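Notebook, Grulside demos, October
Larkville house, living room. Me + Ross Ogilvie on the leaders. Drummond back at the bench watching the uploads.

8:15 on site. Unloaded, carried the arms in, base down on the marble. Wheels locked. Forgot the floor mats again, they are still on the shelf by the door at the lab. Base did not creep when I leaned on it so carried on without.

Goal for the visit: key bundle, stool to the console, then stool to the glass top cabinet. Remote control only, no hand guiding this time. We did the hand guided set at the lab and the wrist views from it are full of fingers and sleeves, Drummond threw most of it out.

Target is 257 good episodes across both placements. Written down so I stop arguing about it in the van.

Power up ok. Left arm homed first try. Right arm faulted on joint 5, cleared, homed, faulted, cleared, homed. Fine after that. Logged it anyway. If it does it again at the lab I want the encoder cable swapped before anyone touches firmware.

Jema up on the laptop. New version of the teleop screen has the record button right next to discard, who did that. Swapped them out in the config, pedal now does start/stop and discard is a long press only. Ross had lost two takes by then.

Leader to follower lag felt worse than the lab. Set the house wifi aside, ran the long ethernet to the little router. Better. Felt the same as the bench after that, Ross agreed, no measurement.

Wrist cams next. Exposure was on auto and the marble is so bright it pulled everything down, fingers went to black blobs. Locked exposure by hand, both wrists, up until the finger edges showed. Floor looks a bit washed now, don't care. Need the pads readable more than the stone.

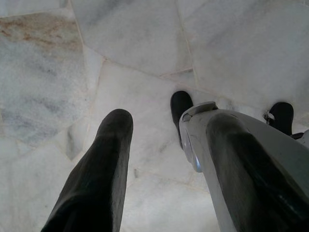 Gripper open width check. Zeroed both with fingers touching, opened full, compared the readout against the leader triggers. Right trigger doesn't reach the end of its travel so "full open" on the leader was short of full open on the gripper. Rescaled in Jema. Old episodes from the bench have the wrong scale in them, Drummond needs to know BEFORE he merges anything. Told him by message. Tell him again.

Also the brown stain in the stone. Handy landmark actualy, I used it to put the base back after we bumped it. Tape would be better. Tape on somebody's floor, asked, they said painter's tape ok, we didn't have any. Buy some.

First batch, stool to console. Ross driving. Approach from above, angle the wrist down, close on the bundle, lift straight up, carry right, set down, open, back off. Took him a while to stop chasing one tag with the fingertips. The tags are bright and your eye goes to them. Grab a tag and the keys swing and the whole thing turns round in the grip. Grab the ring area and it hangs steady. New rule for operators: go for the middle of the bundle, ignore the tags.

The red seat is a good color for this, keys and tags stand out against it on the head view. Depth is another matter. You think you are down and you are still above. Ross tapped the seat on a bunch of early ones. Kept the light taps, threw out the ones where the stool shifted. Drummond wants taps kept if the grasp is still clean. Fine but I want them labeled.

Speed. Ross too fast at first, then so slow the episodes ran past the timeout. Timeout is 700 steps. Left it. If he can't do it inside that he is hesitating and I don't want hesitation in the set anyway. He settled down after coffee.

Layout for the second placement, keys go to whatever clear glass is left on top of the cabinet. Left everything else where the family has it, that's the point of doing this in a house. Teapot and the cups are in play as things not to hit. Told Ross: anything touches the clay pot, session over, I'm not buying another one.

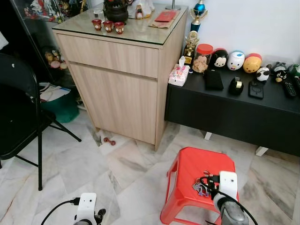 Cable. The right one keeps looping over toward the stool and it gets in among the keys if the wrist rolls. Velcro'd it further up the forearm at the break, more slack at the elbow, less at the wrist. Ok for straight-down grasps. Still not happy about big rolls. Want the short cable made up at the lab, the one with the right angle connector. Parts are in the blue drawer I think.

Same thing on the left but nothing over there for it to catch, left arm mostly parked for this task. Maybe for the next task have it hold the stool steady? Ross likes that. I don't, it's two problems in one demo. Park it. Literally.

Second batch, stool to glass top. I drove the first ones, then Ross. Reflections on the glass are confusing on the head view, you get the gripper's reflection coming up to meet you and it reads as a second gripper. Trick is to watch the wrist view for the last bit, head view for everything before. Wrote this on the laptop lid on a sticky.

Set-down noise. Keys on glass is loud, the owner looked in. Lowered the release height, put it in the operator notes: lower till the bundle goes slack THEN open. Looks better in the data too, a nice clear pause before release.

Red envelope on the right rear corner, tempting target, flat, easy to see. Ross used it as his aim point without being told to. Caught it partway. Don't want the policy learning "envelope = put keys here". Had him spread the placements out to the front. Re-did the ones that were all stacked up on it.

Randomizing. Rotated the bundle by hand on the seat between takes, flipped it, spread the tags, bunched the tags. Nudged the stool too. I was lazy about it in the middle of the morning, Drummond will see a run of near identical starts. Noted the run in the sheet so he can thin it.

Discard reasons, for the sheet:
keys slipped on lift
stool moved
cable in the grasp
operator changed his mind halfway – these are the worst ones, they look fine until you replay them
someone walked through

Replay. Pulled 3 episodes back through the arm open loop with the stool put back by eye. One clean. One closed short of the bundle and got a tag. One I stopped with the e-stop as it was heading low on the cabinet edge, stool was probably off. Don't read too much into it, placing by eye is useless. Want marks on the floor next time, see tape above.

Lunch, then more of the same. Right arm no faults all afternoon. Gripper motor warm to the touch when I packed it, left cool. Normal I guess, right did all the work. Look at the current log.

Uploads slow from the house, so copied to the drive and I carry it back. Drummond gets the drive, not the cloud folder. The cloud folder has a partial first batch in it, do not use, will delete.

Count: hit the target but only just, and that's before Drummond cuts the repeats. Assume we are coming back. Owner is fine with that, mornings only.

For next time:
mats
painter's tape
short cable, right wrist
trigger rescale saved as the default in Jema, not just on my laptop
ask Drummond if he wants the keys going back to the stool as its own task, we are already carying them back by hand every single take
Ross to bring his own glasses

Packed, base out last, checked the marble where the wheels sat, no marks. Keys left on the stool for the owner.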